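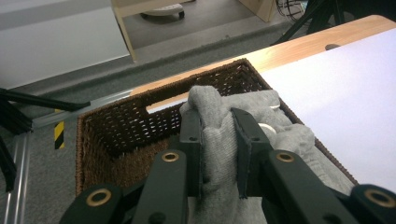 Issue 253 | Page 7

The last launderette in Karau

The woman who runs the Distetti launderette would like it known that she does not do ironing. She said so when I came in, again when I sat down, and once more through the window to a man carrying shirts.

"They see steam and they get ideas," she said.

Distetti has stood at the bottom of the hill in Karau for longer than the bakery, the bank that used to be a bakery, and the phone shop that used to be the bank. She took it over from an aunt, who left her the lease, a drawer of foreign coins and a firm opinion on fabric softener. The opinion was against.

I had gone to ask why anyone still uses a launderette when a washing machine can be had for the price of a decent coat. She looked at me with some pity.

"Where would they put it? Have you seen the flats up in Prinditz? You can fry an egg from the bath. And then there's duvets. People buy a duvet the size of a field and a machine the size of a hatbox, and in July they come to me with the duvet in a bin bag and a look on their face."

Duvets are most of the summer trade. In winter it is dogs' blankets, which have a machine of their own at the back and a notice to say so. The notice is widely ignored by people who do not own dogs and are curious about the cheaper price.

"I tell them once. After that it's between them and the hair."

The doors open at 5 in the morning, for the night staff coming off shift at the Duman biscuit works. They are her favourites. They load up, fall asleep upright on the bench and never complain about the radio. The students arrive in the afternoon and have to be told what a filter is.

She has views on folding. A towel should go in three, lengthways, and anyone who rolls theirs has been on too many holidays. Fitted sheets she regards as a mistake by the whole of mankind. I asked if there was a proper method.

"There is. You ball it up and shut the cupboard."

The lost property shelf, which I was allowed to inspect, is nearly all socks. She keeps them until spring and then they become dusters. A wedding dress was left for two years and collected without a word of explanation. She did not ask. "It was clean," she said, as if that covered it.

The landlord has put the rent up and there is talk of a coffee counter, to bring in what he calls a younger crowd. She has agreed to a kettle.

"If they want to sit about paying too much for a hot drink, the phone shop does that now as well."

While I was putting my coat on, the man with the shirts came back. She turned the radio up.

Distetti is open every day until 7 in the evening. Bring change. There is no ironing.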